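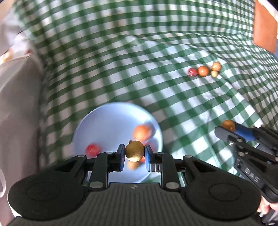 # Budgeting for a pair of hand-held grippers

Most of the overspending on a two-handed setup happens before the first working day. The grippers get priced, the order goes in, and then the mounts, pads, storage and props arrive as small purchases that nobody added up. The steps below are for a small lab or shop buying its first pair of hand-held grippers for tabletop picking tasks. Prices are what we paid in 2018, before tax.

## 1. Write down the task first

Use one page. List the objects, the surface they sit on, and where each object starts and ends. "Small round toy fruit, from a cloth into a shallow bowl" is enough detail to buy against. "General household manipulation" will not help you choose anything.

Then note three facts for each object:

- width at the widest point
- weight
- whether the surface is slick, soft or rough

Width decides the jaw opening you need. Weight rarely matters for tabletop props. Surface decides how quickly you go through pads. Shiny toy fruit can slip out of a worn pad, so plan for more pads than the supplier suggests.

## 2. Decide on one gripper or two

If every task on your page can be done with one hand, buy one and wait. A second gripper doubles the pad and spares cost, and it also needs its own charging spot and its own share of table.

If you do need two, order them together and ask for the same revision. We bought ours from Fasoslow four months apart and the second one came with different finger screws. It works fine, but we now keep two bags of spares.

## 3. Build the budget in four lines

Our totals for one station:

| Line | Cost |
|---|---|
| Grippers, pair, with cables | $3,395 |
| Computer, storage and stand | $1,437 |
| Spare pads and hardware | $49 per set |
| Table props | $21 per set |

The last two lines look small, and they are the ones that repeat. We allow one pad set per gripper per quarter. That makes eight sets a year, or $392. Props get lost, dented or rolled under furniture, so we allow four sets a year, or $84. Add both to the first two lines and the first year comes to $5,308.

Leave out anything you already own, but check it first. We counted an old laptop as free and had to replace it once we found out how slowly it wrote files.

## 4. Buy props and surfaces locally

Shipping on a bag of toy fruit from a lab supplier cost us more than the fruit. Discount stores carry the same sort of thing. Get sizes that vary, including a few near the smallest your fingers can hold.

Buy at least two tablecloths with different patterns. A soft cloth wrinkles during use, and you should decide now whether operators smooth it between runs or leave it. Either is fine as long as it's written in the task sheet. Shallow bowls are easier for beginners than deep ones, where the fingers can catch on the rim.

## 5. Ask the supplier these questions

Send them by email so you have the answers in writing.

- Can the finger pads be replaced without taking the linkage apart?
- Which screws are standard sizes, and which are only sold by you?
- What is the lead time on a replacement finger?
- Does the warranty cover drops onto a hard floor?
- Will the software run without an annual license?

Kallotar quoted us a lower price than Fasoslow, but the license was separate and renewed every September. Over two years the totals came out nearly even. Ask for a two-year figure from everyone.

## 6. Plan the space

Two people's worth of elbow room is right for one person using two grippers. Both linkages stick out well past the hands, and they will meet over the bowl if the table is too narrow. Before ordering furniture, tape the outline on the floor and have someone go through the motions with a pair of kitchen tongs.

Keep the far edge of the table clear. Anything parked there ends up in the recordings, and you may have to sort that out later.

## 7. Order in two rounds

Round one is the grippers, the computer and one set each of pads and props. Run for three weeks and keep a tally of what wears out. Round two is spares, in the quantities the tally gives you.

At our Pellbridge site we skipped this and bought a year of pads up front. Half of them were the wrong hardness for the objects we ended up using, and opened packs could not be returned.

Keep the receipts and the tally sheet in the same folder. You'll want both when the second station comes up for approval.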